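# Cable handling and the people beside it

For a long time the bench at the end of an electrical assembly line was considered safe from automation. Rigid parts went to machines early. Cables stayed with people, on the theory that a cord has no fixed shape and a machine needs one. That theory has weakened, and the staffing plans built on it are out of date.

Two-arm work on cords and switch boxes:
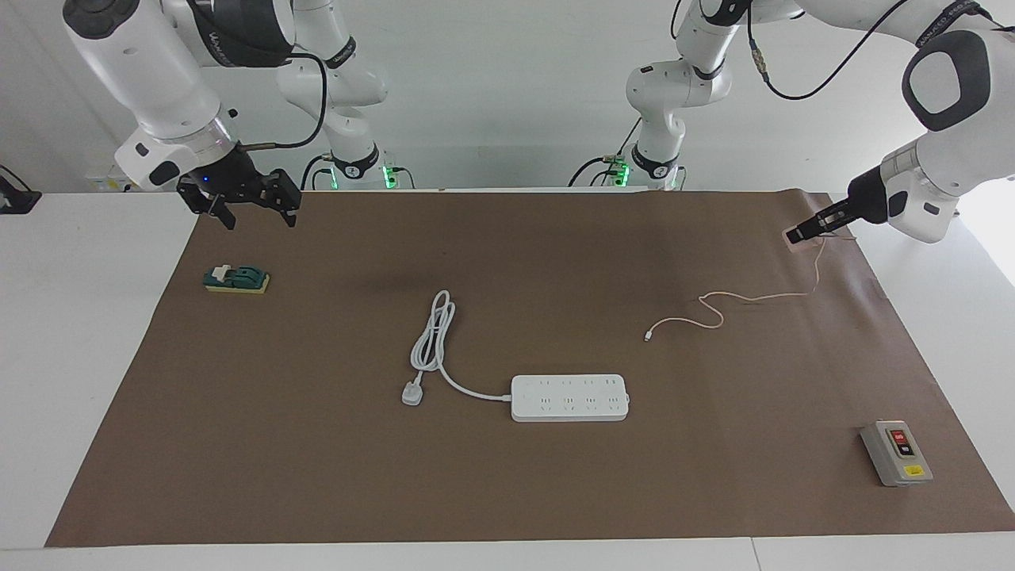
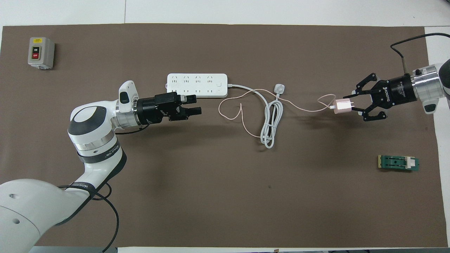

At Plusbridge, where I have worked on line layout through two product generations, the cable bench had 12 people on it until last October. It now has two cells and a smaller crew. No one was let go. The rest moved to inspection and to the Rustow line, at the same grade. Management presents this as the whole story, and as far as pay goes it is accurate.

Pay is one variable. The content of the job is another. An assembler used to pick up a cord, feel a stiff spot near the plug, and set the unit aside. The check was never written into the procedure and took no extra time. When the arms took over handling, the check disappeared from the process, because it had never been recorded as part of it. We found the gap when Ashworth returned a carton of 50 units with strained cord entries. We then wrote a flex test, which is slower than the thumb it replaced.

The second change concerns pace. Under the old arrangement a tired assembler could do the easy units first and save the awkward ones for after the break. The people who remain now handle only exceptions: a cord the gripper dropped, a plug lying the wrong way up, a part out of its place on the sheet. Each exception is short, and each arrives when the cell stops. Attention is required all shift and used in small pieces. Several operators report that this is more tiring than assembly, and the error logs from the last hour of the shift agree with them.

I do not argue for removing the cells. Pinching small plugs 1,000 times a shift injures hands, and I have seen the claims. I argue that the accounting is incomplete. The Tatier proposal now under review lists cycle time, scrap rate and floor area. It has no line for inspection that was previously done by touch, and none for recovery time between stops.

Both can be measured. Record the manual process for two weeks before the arms are installed, with the assemblers describing each rejection in their own words. Rotate exception duty every 2 hours – the present rotation is a full shift. Give the operators authority to change the stop thresholds, which today requires a ticket to another building.

The Tatier review closes before the next budget round, and these items should be in it.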